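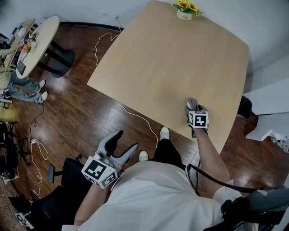 About Wunska

Wunska is a small language school. Evening classes mostly, a few mornings. Spanish, Romanian, English for people new to town. Upstairs from the Butt Street bakery, door on the left, buzzer sticks so push hard.

How it started

Wilson Chávez was teaching Spanish at his kitchen table. Four students, then nine, then his upstairs neighbor complained about the verb chants. Maricica Radu had a Romanian group meeting in a library room that kept getting double booked. They split the rent on one room. Then a second room. Wunska was a name off an old map Maricica had on her wall, neither of us could find the town on a newer one. It stuck.

We now run 7 courses a term. Last year 318 people signed up for at least one. Some quit, most stayed, a few are on their third language with us and should probably have their own key.

How we teach

Talking first. Grammar when you need it, which will be sooner than you'd like. Groups stay small enough that everybody speaks every class. No hiding in the back row, there is no back row.

Homework is short. Ten minutes a day beats two hours the night before, we say this every term and every term half the class does the two hours anyway. Fine. Just come.

We wrote our own course books because the ones we could afford had people asking the way to the discotheque. The Spanish set is called Vanik One and Vanik Two. Romanian is one book so far, second one is comming, Maricica says spring, Wilson says don't print that. Audio for both books is on the student page. The password is on the inside cover.

The word list

People ask about this one. Every beginner gets a list of the 500 words we think you need to get through an ordinary day. Bus, rent, headache, "do you have this in a smaller size". We change it every October after arguing about it for most of an evening. "Fax" finally came off. "Charger" went on. The full school list, all levels, is up to 2,267 words and is kept in a spreadsheet only Wilson is allowed to sort.
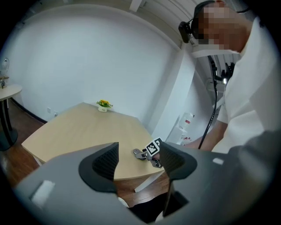 Ilinca, beginner Romanian: I wanted to talk to my grandmother without my dad translating, and leaving out the good parts. Took me two terms. My accent is bad and she tells me so. I'd do the first book again just for the chapter on arguing about food.

Who comes

Nurses, bus drivers, retired people, a lot of couples where one has in-laws abroad. Teenagers from 14 up if they want to be there themselves. You don't need to have been good at languages in school. Wilson failed French.

Placement is a ten minute chat, not a test. Call or stop by before class, we're usually in from 4 pm. If the level turns out wrong you can switch in the first two weeks, no charge, no forms. Well, one form.

Conversation night

Called Zorkeo. Once a month, all languages, free for students and whoever they bring along. Made-up word from one of our first students who couldn't remember "zoo" or "correo" and landed in between. Tables by language, you move when the bell goes. Bring something to eat if you can. Tea is on us. Beginners always think they'll be lost, and for the first half hour they are, then somebody brings up parking and they have plenty to say.

Fees

Paid by the term, or in three parts if that's easier, ask Maricica. Second person from the same household pays half. Books are extra but we keep used copies on the shelf by the door, take one and bring it back without the answers filled in please. Miss a class and you can sit in on the other group that week if theres a chair.

What we don't do

Exam cramming, one-week miracle courses, official translations. For sworn translations we keep a list of people at the desk. We also don't do Portuguese, sorry, we ask around every year and the teacher we want keeps moving.

Getting in touch

Phone is best in the afternoon. Email gets answered, slowly in the first week of term. Stairs only at the moment, no elevator. If stairs are a problem tell us before you sign up and we'll look at holding your group on the ground floor next door, we've done it before.

New term lists go up on the front door first and on this site when one of us remembers.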